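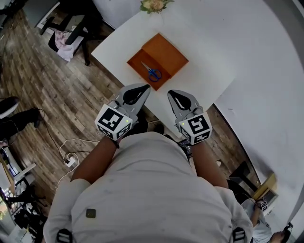

December, Peltside room, after lunch. Second go at the packing order for the Grorier sets, and I still don't buy the divider. Stojan's case for it is that a sharp tool gets its own space and stays put in the mail. Fine on paper. But the orange tray has no lid, and with the scissors lying in the near compartment, blades pointing up and to the left, I can't see what the panel is supposed to be holding still. It splits near from far. It does nothing about sideways.

Lejla says the Stosthorpe people shipped 268 of these with the same panel and got few complaints. I asked how many customers were ever asked. No answer yet.

Tray weight with panel is 377 g on the bench scale, scissors and paper included. Boris got 13 g less without the panel. That is small, but we pay for the cardboard and for somebody's time folding it.

Things I want before I sign off:

Shake test, 20 trays with panel and 20 without, same scissors, same person shaking. Marin shook the last lot and Boris shook the comparison, so I'm throwing those numbers out.

A price from Bălan for a plain tray. Ginette has the old quote, but it's for the deeper one.

Handles first or blades first? The sheet says "tool toward front," which could mean either. Stojan reads it one way and I read it the other.

Flowers can stay at the back of the table as long as they don't creep forward into the packing space. Trays still to fold before the shake test.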